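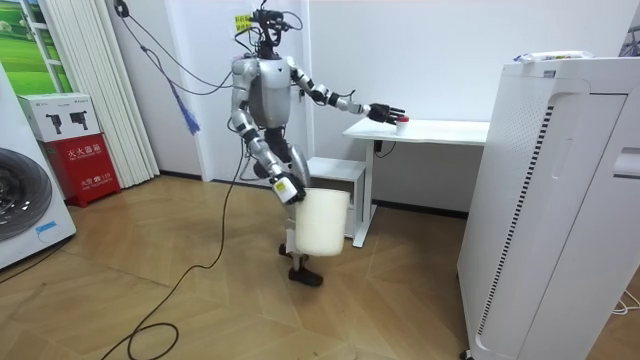
Sport Studies > Team Games > Senior Secondary

Chapter 5
Reading the Team Sheet: Selection, the Bench and the Art of Leaving People Out

Lucienne Brunet once dropped her own captain on the morning of a semi-final and told him by pointing at a piece of paper taped to the change-room door. She was in her first season as coach at Prirnstead, a club with one good pitch and strong views. The captain read the sheet twice, went out to his car, and came back with a folding chair. He watched the whole match from it, ten metres behind the coaches, breathing through his nose.

Prirnstead won by a point. Brunet has said since that she would pick the same side again but would find a better way of breaking the news.

Selection is the part of coaching that everyone believes they could do. A spectator who wouldn't dream of offering advice on scrum engagement will happily rewrite the back line between the gate and the pie stand. This chapter looks at how the job is done by people who have to live with the result, and why a list of names that takes a few seconds to read may take most of a week to write.

We'll stay with rugby union, as we did in Chapter 4, where the starting side is numbered one to fifteen and the number tells you the position. In Brunet's competition a player wearing 16 is normally the reserve hooker, and normally cold. The rest of the bench is where coaches show their hand. A bench heavy with forwards tells the opposition you expect the last half-hour to be an argument in a small space. A bench with an extra back says you expect to be chasing the game, or that somebody's hamstring is being discussed in low voices.

Section 5.2 follows Hervé Pruvost, Brunet's opposite number at Koster, through one week of selection in December, during a summer tournament played in heat that would soften candles. Pruvost had a prop who weighed 105 kilos before breakfast and couldn't last past the hour. Should he start the man and get his best work early, or hold him back until the other front row was tired? Pruvost changed his mind on four consecutive nights. His notes, reprinted in the section, include the line "ask him??", underlined, and no sign that he ever did.

Section 5.3 deals with loyalty, or what players call loyalty when they are in the side and favouritism when they aren't. You'll meet a winger who played 300 club games and was picked for perhaps the last dozen out of habit. Keep an eye on how his teammates talk about him, and how carefully they avoid talking about his tackling.

Before you read on

Find the team sheet from a match your own school or club has played this season. Cover the score. Write down what you think the coach was worried about, going only by the names, the numbers and the bench. Then ask the coach. Choose your moment – the day after a loss is a poor one.

Key terms for this chapter: utility back, bench split, rotation, like-for-like replacement, late withdrawal.

Page updated 20 August 2021 | Contact the editors | Copyright Bravari Education | Back to top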